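4.2 Open-day demonstration

The second part of the evaluation took place during the March open day, when visitors could walk up to the robot and watch it work in an ordinary office. We chose the office cabinet task from the Vasunel set for this session. It calls for opening a low cabinet and handling a document folder with both arms, and people with no background in robotics can follow it without a long introduction. The policy was the same one used in Section 4.1, trained on 3,000 recorded episodes, with no changes made for the visit. Figure 4 shows views of the work from the head and wrist cameras.
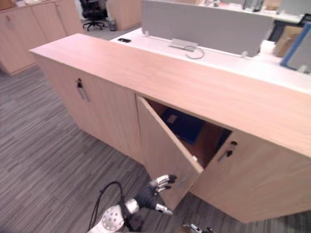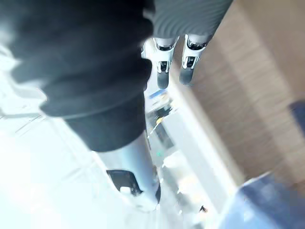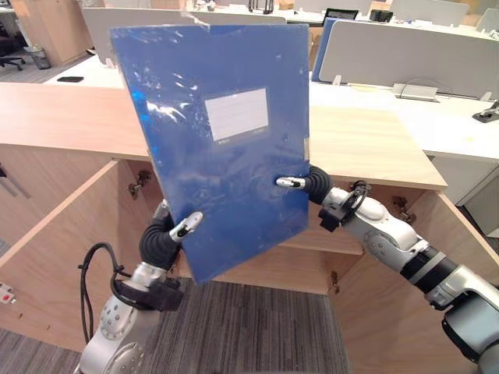
Figure 4. Views from the open-day session. The first and third are head camera views, the second is a wrist camera view. They are not necessarily in time order.

4.2.1 Setup and schedule

The session ran from ten in the morning to four in the afternoon, with a break at noon. Visitors came in small groups and stood behind a line of tape on the carpet. A member of the team gave a short talk, started the robot and then stepped back. A second person held the stop switch for the whole session and did nothing else.

We did not clear the desks around the cabinet. The Plistia planner had been tuned in a bare lab, and we wanted to know how it would do with normal office items in the background. The only fixed rule was that visitors could not touch the cabinet while the arms were powered.

Between groups, the operator closed the doors by hand and put the folder back inside. The folder was not placed with a guide or a marker, so its position changed a little each time. Groups were also allowed to ask for a different starting position, as long as it was inside the cabinet.

4.2.2 What was recorded

All camera streams and joint states were logged with Hajji, our recording tool. After removing idle periods and attempts stopped by the operator for reasons that had nothing to do with the robot, 406 attempts were left. Each attempt was split into short segments by phase (approach, door, reach, grasp, lift and hold), giving 2,256 labeled segments. Attempts that ended early have fewer segments than the others.

Two labelers marked each segment as completed, completed with a retry, or failed. Where they disagreed, they watched the segment together and settled on one label. Visitor comments were written down on paper forms and are kept apart from the robot data.

4.2.3 Observations

The door phase gave the most trouble. The edge of the door is thin, and when the hand came in too low the fingers slid along it without getting a hold. Zekus, the retry module, handled many of these cases by backing the hand off and trying again from a higher point. This added time, and several visitors took the pause to mean that the robot had stopped for good. We later added a short spoken message before each retry.

The folder caused a different kind of problem. Its surface is glossy, and bright reflections made its outline hard to find in the head view. The wrist view helped at close range but was often blurred while the arm was moving - the second view in Figure 4 is a fair case. Waiting for the arm to settle before reading the wrist camera gave a cleaner estimate, and we used that setting from the afternoon on. Results from before and after the change are reported separately in Table 3.

Once both grippers were on the folder, holding it upright was fairly steady. The most common fault in this phase was tilt, with one lower corner hanging below the other. We did not count tilt as a failure unless the folder slipped from one of the grippers.

The session was stopped 6 times with the switch. In each case a visitor had stepped over the tape to get a closer look. For later demonstrations we moved the line farther back and set up a screen with the live head view, so that people standing at the back could see into the cabinet as well.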